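Passtead Boards > Making Things > Wood and Paint

Painted cubes — one face or all six?

votus_bench
I've been painting little wooden cubes for stacking and I'm having such a good time with it! My favorites so far have color on top and the grain left showing on at least one side. Anyone else leave wood bare, or do you cover everything?

Ritva Valtonen
Bare wood every time. Red over pale grain is such a cheerful combination. I sand lightly, do two thin coats, and pull the tape while the second is still a bit soft.

sirkero
Going to disagree. Bare faces pick up every fingerprint, and on a white table they go gray in a month. Paint all six and seal them.

Hannelore Berchtold
Mine have been handled since June and they look fine, sirkero! A wipe of wax does it. Sealer makes them slippery, and then your stack slides.

sirkero
Matte sealer doesn't. Try it before you knock it.

votus_bench
Okay, I do love the wax idea. Red top with a blue side first, then green on top of a stack:
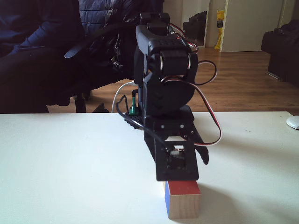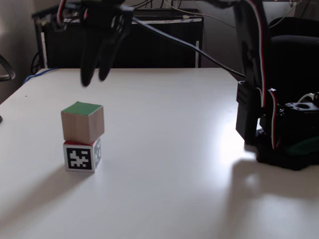 I'm torn on green next to red, though. Ritva, do you tape right at the corner or leave a hair of wood?

Ritva Valtonen
Right at the corner, pressed down with a fingernail. And keep the green!

Recent in this section:
Wax or oil on small pieces
Getting crisp edges with cheap tape
Best sandpaper for end grain

Filed under: wood blocks, paint, finishing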